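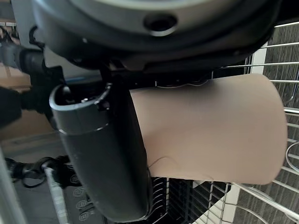 According to Kidus Demissie, the hardest part of the year was learning to leave a working program alone. Demissie repeated the remark several times during the spring term, and students in the Herkton robotics course now write it at the top of their planning sheets.

The course, offered at the Gullow campus, asks each team to program a gripper to take hold of household objects at a wire rack. Cylinders are assigned first. A long, smooth tube offers few obvious places to grip, and students must decide how far along its length the finger should press and how close the housing may come to the metal rods.

Teams work in groups of 3 and keep a written log of every attempt, including those abandoned before the gripper closes. By March, the combined logs held 2000 entries. The department has retained them in full, and incoming students are required to read a portion before they touch the equipment.

Assessment is divided into 2 parts. The practical trial accounts for 70 percent of the grade, and the log accounts for the remainder. Teams may request a second trial if they submit their changes in writing beforehand.

The Wako Prize, awarded at the close of the term, went to the team whose log was judged easiest for another group to follow. Its members will present their work at the Clalar student meeting in the fall.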